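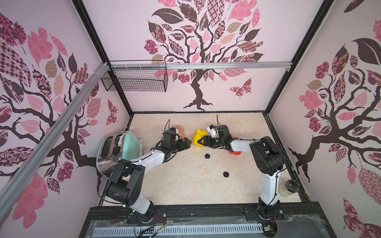

*Jamano Pattern Notes, issue 4, p. 69*

# jamano-wallcoverings

A table of printed wallpapers, mostly trees and large florals, with one row per pattern and a column for what the seller claimed. I started it after buying one too many rolls on the strength of a catalog page. Treat the seller column with suspicion. I do.

## What's in the folder

| File | Contents |
|---|---|
| `patterns.csv` | 102 rows, one per pattern |
| `claims.csv` | wording copied from catalogs and roll labels |
| `surfaces.csv` | floors and tabletops seen next to a paper |
| `notes/` | longer entries, uneven in quality |

Of the 102 rows, 80 have a color entry I would stand behind. The rest were filled in from catalogs and are marked `color_source = catalog`. Please don't average anything over the two groups.

## Columns people ask about

- `motif`: what a person would call it. "Tree", "tree with butterfly", "leaf only".
- `ground`: the color behind the motif. Pale pink goes in as pale pink. "Blush", "shell" and "petal" are sales words and live in `claims.csv`.
- `fill`: what is printed inside the leaves, if anything.
- `scale`: small, medium or large, judged against the wall. I know this is crude. Catalog scales were worse, and two of them disagreed with themselves.
- `walls_covered`: one, two, three or all.
- `repeat_cm`: blank unless somebody put a tape on a roll. A blank is a blank. Stop sending me guesses.

## The pink tree entry

Entered with `motif = tree with butterfly`, `ground = pale pink`, `scale = large`, `walls_covered = three`.

Lendent's catalog calls this sort of paper "restful." I'm not convinced. The trunks are dark brown and twisting, the branches curl, and the leaves can't leave well enough alone: checkerboard, floral, paisley, then a flat solid one for a change. Put that on three walls of a small enclosure and you have a tree wherever you look. The solid leaves are the ones I like, especially the big dark brown one on the right wall.

The butterflies are patterned too. I had them down as a separate motif for a while, then folded them in. They come in brown and pink, near enough the same colors as the leaves, and I doubt that anyone would choose a paper for them.

Colors as entered: pink, rose, mauve, tan, maroon, dark brown. Oranuch Thongdee wants mauve and rose merged. She may be right, but I have yet to see a merge that didn't get undone in the next release.

The `fittings` field says silver aluminum rails, black metal posts at the back corners, white cable ties and a black wire mesh basket, empty, against the back wall. Lendent also says a busy print "hides hardware." It doesn't hide this hardware. A silver rail running straight across above a brown tree looks like a silver rail. The black basket fares a little better among the dark branches, and that is as much credit as I'll give.

Floor goes in `surfaces.csv` as cream and beige with a faint marble-like vein. The material is left as `unknown`. Plenty of things are printed to look like marble, and I won't write "marble" down for a vein pattern. It's the calmest part of the entry, and I'd have used more of it. The small black round marks on it are listed under `marks`, with no cause given.

## Known problems

- Color names depend on whoever typed them. I've checked my own entries twice and disagreed with myself over tan.
- Trees are overrepresented. The Sumampouw showroom list was heavy on them, and I took it whole in April without thinning it.
- Nothing in here tells you whether a paper washes, fades or peels. The catalogs have plenty to say about all three, and I've kept it in `claims.csv` with no endorsement.
- `mood` was dropped. Every row said "calm" or "fresh."

## Changes

Send corrections as a row with the old value, the new value and how you know. "It looks more coral on my screen" will be closed. A measured repeat from a real roll will be merged the same evening, and you'll get your name in `notes/`.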